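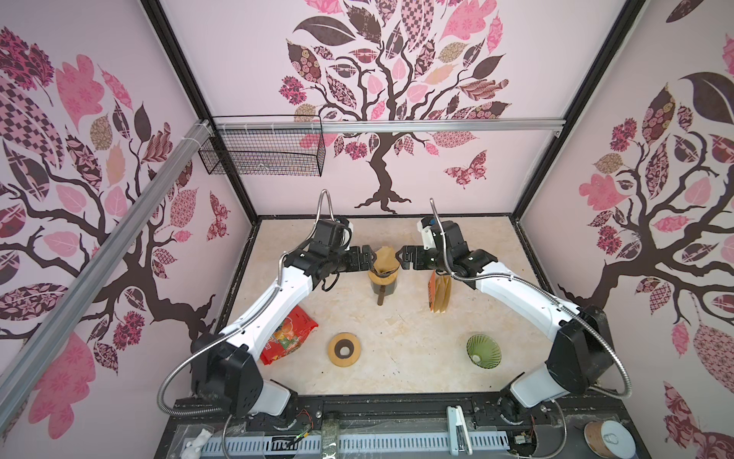
Coffee station joins the task list

The pour-over setup is now the fifth task in the Tranano teleoperation series, after cable routing, towel folding, lid sorting and tray loading. Collection opened on Feb 27, 2025 in the Espinoza cell, with both arms driven by remote control from the leader pair. The count at the time of writing is 359 episodes, of which 74 have been set aside for review.

The task is split into separate segments: paper filter handling, dripper handling, and clearing the table. Operators record one segment per episode. Full sequences were tried during the pilot and dropped, as a single missed grasp late in the run meant discarding everything before it. No hot water is used in any segment.

Paper filters are the slowest part. They tend to come off the stack in twos, and the seam is stiff enough to spring back when the fingers open. Operators should separate the filter with one arm while the other stays close, and hold still for a moment before moving it over the jar. A second filter picked up by accident does not end the episode. Put it back on camera and continue – recoveries of this kind are wanted in the data. Mark the episode "recovered" in the log.

The dripper calls for a lower grip force than the default. Set the limit to 22 on both leader handles before starting and check that the Vusteo panel shows the same value for each side. The panel does not keep the setting after a restart.

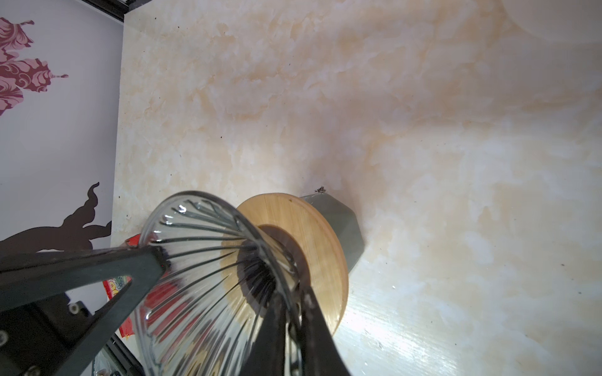

Approach the cone from the side with the fingers already open wider than the wall you intend to hold. Closing early pushes the glass across the table, and operators then chase it with the other arm. Ribbed glass gives the fingers something to bear on, but the cone can still rotate about the contact points once it is lifted. If it does, set it down and grasp again. Do not correct the angle by pressing it against the jar or the base.

Wrist views need attention on this segment. Clear glass returns strong highlights under the cell lights, and the rim can be hard to follow on the operator's screen. Lower the exposure on the wrist feeds by one step and leave the overhead feed as it is. Episodes with mixed exposure settings are accepted by the Zallent uploader but have to be retagged by hand.

Starting positions are to be varied. Lay the dripper on its side in some episodes and stand it up in others, and move the snack bag between runs so that it is not always in the same corner. Stray grounds on the marble surface may stay during a session. Wipe them up at the end of the shift and check the finger pads at the same time.

Review of the 74 held episodes continues through the end of February. Most were flagged for dropped frames on a wrist feed. Operators can book slots for the dripper segment through the usual sheet; paper filter slots are full until the review is finished.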